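Tea for Two

1. Before

My aunt left me her flat in Gargate and 37 boxes. I opened the one marked kitchen first. The brown teapot was in it, with two white cups and their saucers. I set them out on the white table in January, a little after four.
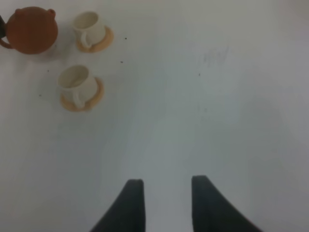 2. Pouring

She used to say the tea from Rana needed longer than you would think. I gave it longer. My sister was coming up from Olia, 110 miles, and had said she would not stay. I put tea in both cups.

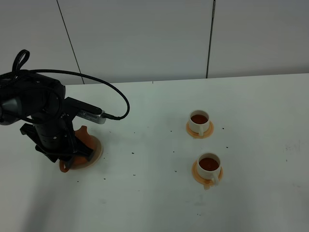

3. After

She came at five and kept her coat on. She asked who was getting the teapot. I said we could decide later. She sat down and pulled the nearer cup toward her.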